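Pandport Junior Science Kit: our review after two terms

I run the after school science sessions at a primary school of 66 kids, and our group takes up to a dozen of them on any given afternoon. We bought the Pandport Junior Science Kit at the end of last year, when our old box of jars and magnets had finally given up. We have now used it for two terms and I have a fair idea of where it is strong and where it falls down.

What you get

The kit arrives in a hard plastic case with a clip lid. Inside are beakers, droppers, test tubes with stoppers, a set of measuring spoons, filter paper, pH strips, a simple balance and a spiral-bound activity book. The powders come in screw-top tubs, and each tub has the name and a colour code on the lid. The book uses the same colours, so younger kids can find the right tub without having to read "sodium bicarbonate".

The case is a good size for a shelf but it is heavy when full. I carry it from the storeroom with both arms. A colleague, Olesia Chornovol, wheels hers on a trolley, and I should probably do the same.

The activities

The book is split into short sessions and long sessions. The short ones are meant to take half an hour and most of them do. Red cabbage indicator, the floating paper clip and the filter paper colours all worked first time with Grade 3s. The balance activity is the weak one. The instructions skip the step where you level the arm, and two groups got stuck before I worked out what was missing.

The long sessions are better written. The water filter build is the best thing in the kit. Kids layer sand, gravel and charcoal in a tube, pour muddy water through and compare results. We ran it over two afternoons and they argued about the charcoal the whole way home, according to one dad. 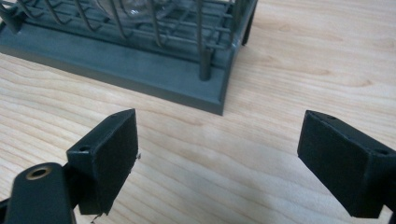
Cleaning up is where a lot of science kits let you down, and this one is middling. The beakers rinse out easily and have kept their markings. The test tubes are narrow and need a bottle brush, which is not supplied. Nothing in the case is designed for drying, so you will want an ordinary kitchen dish rack, and one that sits on a flat tray with a raised rim is the type to look for. I would also put down an old towel if you are working on a wooden tabletop. The droppers are the slowest to dry because water stays up in the bulb, and they should not go back in the case damp. Ours went in too early once and the filter paper had to be thrown out.

Durability

After two terms we have lost one beaker (cracked, dropped on concrete) and a handful of stoppers. The clip on the case is starting to feel loose. The balance is still true, which surprised me given how it gets handled. The safety glasses are sold separately and I think they should be in the box.

Refills

Refill packs can be ordered from the Pandport site and ours took just over a week. You can't buy single tubs, only the full set, and that is annoying when the bicarb goes three times as fast as anything else. We now top up the bicarb from the supermarket and it works the same.

Compared with the Kisport set

Kamran Abbasi, who takes the senior group, uses the Kisport set and let me borrow it for a few weeks. It has better glassware and a proper digital scale. The book is aimed at older kids and assumes they can follow a page of text on their own. For ages 10 and up I would choose the Kisport. For a mixed group with some six-year-olds in it, the Pandport is easier to run, and you can hand out the colour-coded tubs and let them get started.

Who it suits

It is sold for a group of eight. I have used it with twelve and there was too much waiting around for the balance. Six to eight is comfortable. A family with two or three kids would get plenty of use from it too, but they would be paying for more test tubes than they need.

Good: clear book, colour coding, solid beakers, the water filter session.

Not so good: no bottle brush, no safety glasses, refills only as a full set, weak instructions for the balance.

I'd buy it again for the younger group – with a bottle brush in the same order.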